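Thread: Wooden test tube racks as propagation stations, worth it?
Forum: Indoor Growing > Cuttings and Propagation

mossandmug
So I finally did it, I'm rooting everything in test tubes now and I am SO happy with how it's going. I had jam jars on every flat surface in the apartment before this (pothos, tradescantia, three kinds of mint, a coleus that will not quit) and I was losing track of what was in what. Then I found an old wooden rack at the Mandwood flea market for 2 dollars, bought a bag of tubes to go with it, and the whole lot fits on the back of one table. If you've been on the fence about these, get off the fence!

Has anybody else gone this way? Would love to hear what you root in yours and how often you top up the water.

ferngully_9
Yes! I have two, one on the kitchen sill and one at work. Tradescantia roots in mine in under a week in summer. Top up every other day, because the tubes hold so little.

plainpots
I'll be the grump. I tried it for a whole winter and went back to jars. Tubes are too narrow for anything with a thick stem, they dry out the second you turn your back, and cleaning the green gunk out of the bottom is a pain. They look nice, I'll give you that.

mossandmug
@plainpots fair on the thick stems, I wouldn't try a rubber plant in one. But the gunk comes out with a bottle brush, the skinny kind sold for baby bottle straws. Two swipes and a rinse. I do mine in the evening while the kettle's on.

Okay, so a few people messaged me asking about the setup, so let me go through it properly. The table is a plain white one with rounded corners that I got when my neighbor moved out. I keep it against the gray wall in the spare room, and the rack goes right at the back so I have the whole front free for trimming and for wiping down after. White is great for this, by the way. You see every drip and every bit of dropped leaf and it all gets cleaned up before it turns into a stain.

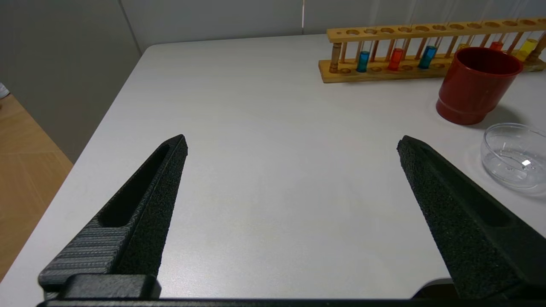
I clear everything off before I start a new batch, tubes included, and they all get washed together. Then I fill from a little jug to a finger's width under the rim, cut just below a node, strip the lowest leaves, and drop the cutting in. If the stem slides too far down I fold one leaf over the edge to hold it up. Newest cuttings go at the left end and they shuffle along to the right as they root, so I always know which ones are ready to pot. It took me way too long to think of that!

The rack itself is the kind with a long flat base, thin turned posts and a bar across the top with a row of round holes. Light yellowish wood. I don't know what kind, so please don't quote me on it. I gave it a rub with Cokow board wax before I put any water near it and I'm planning to do that again in September.

tubular_belle
Ohh I love the turned posts. Mine is a modern one, just two flat boards, and it has none of the charm.

Question about the wax, does it stay tacky? I used Zilline oil on mine and it felt sticky for days.

mossandmug
Not tacky at all, but I used barely any. Thin coat, leave it overnight, buff with an old sock. I've heard of people having trouble with the oil when they put it on thick.

plainpots
Wax or no wax, wood and standing water is asking for trouble. My one went black around the holes. If I did it again I'd get a metal one.

ferngully_9
Were you overfilling? I've had the sill one for ages and the holes are fine. I fill mine at the sink and wipe each tube before it goes back in.

plainpots
Probably overfilling, yes. Also I had it over a radiator, so it cracked as well as going black. Not my finest hour.

rootbound_ray
Measure the holes before you order tubes!!! I bought a pack of 100 online and they were a hair too wide for my rack. Every one of them. They're in a box in the garage if anybody in the Ciobanu area wants them, pickup only.

tubular_belle
Ray, what size are they? I might be able to use those.

rootbound_ray
25 mm across, flat bottom. Sending you a message.

leafletter
Late question for mossandmug, do you add anything to the water? I've seen people swear by a drop of liquid feed.

mossandmug
Plain tap water, left out in the jug overnight. I tried feed once and got algae like you wouldn't believe. I wait until they're potted up.

ferngully_9
I do add feed, for what it's worth, but only once the roots are as long as my thumb. With a 500 ml jug I use the tiniest splash. No algae so far, but my sill faces north.

plainpots
Feed in water is a waste in my opinion, just pot them. The roots they grow in water are brittle anyway and the longer you leave them the more they sulk in soil.

mossandmug
We agree on something! I pot early too. Nearly all of my last batch took, and the one that didn't was a basil I forgot to water, so that's on me.

leafletter
Thanks, all. Going to look for a rack at the weekend. Do the Mandwood people have them often, or was that a lucky find?

mossandmug
I've seen them there twice, both times at the stall by the back gate with all the old school stuff. Go early, and check the posts for wobble before you pay. A dab of wood glue sorts most of them out.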